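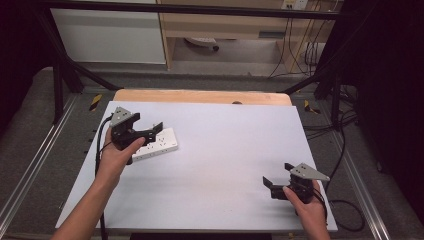

Malledora power strip, white

Home > Desk and bench > Power > Power strips

In stock at Bedel. Sold singly or by the box.

Kuvness would like you to know that the Malledora is "the last power strip you will ever buy". We have sold power strips for long enough to doubt it. It's a white box with rows of sockets on top, you plug things into it, and it sits on the table until someone needs it on another table. We stock it all the same, and what follows is what we'd tell you at the counter.

What you get
White casing, rectangular, sockets in rows along the upper face
Lead length: 2 m
Weight without lead: 300 g
Colour: white only (the maker's leaflet says "arctic", which is white)
Guarantee: 60 days from us, whatever the maker offers on top

What it's good for
Desks, craft tables, repair benches, any flat top where you want the sockets within reach and facing up. The white casing looks tidy on a white board or worktop. It also means you can lose sight of it among papers, so if your table is usually a mess you may prefer a darker one.

The light weight is sold as a benefit. It is one if you carry the strip from room to room. If you leave it on a desk, you'll find it slides towards whichever plug you pull, and you'll end up holding it down with your other hand. Heavier strips do this less. We've asked Kuvness for a version with proper feet and were sent a brochure.

The claims, one at a time

"Tangle-free lead." It's a lead. Coil it loosely and it behaves. Stuff it in a drawer and it doesn't.

"Space-saving layout." True up to a point. Rows do fit more into a short strip, but square chargers and chunky adaptors will cover the socket next door. Bring yours to the counter and try them before you pay.

"Suitable for every room." No. Keep it out of bathrooms, away from sinks and indoors. The same leaflet tells you so on the back, in smaller type.

"Professional grade." We don't know what this means and the Kuvness rep couldn't say either.

Before you use it
Read the rating marked on the strip and add up what you plan to run from it. Heaters, kettles and irons go straight into the wall. Don't plug one strip into another. Don't run it under a rug. If the casing is cracked or a plug sits loose, stop using it and bring it back.

Fixing it down
There are no mounting holes, whatever some online listings say. Tove Bergmann in our Bedel shop uses hook-and-loop tape on the underside of hers and it has stayed put on a painted board. On bare wood the tape let go. Don't drill the casing. We won't take it back if you have.

How it compares
The Bundgaard strip on the next shelf costs more, weighs more and has a switch that clicks as if it means it. For a desk that never moves we would buy that one. For a table that gets cleared at the end of the day, the Malledora is easier to put away, and the difference in price will pay for a decent cable tie or two.

Ordering
Single strips are sent with the rest of your order. Boxed quantities go out from Bedel, and orders over 200 pieces need a phone call first so we can check the shelf. Returns must include the lead wrap and the leaflet, even if you have no wish to keep either.

Stock and wording checked Oct 14, 2022.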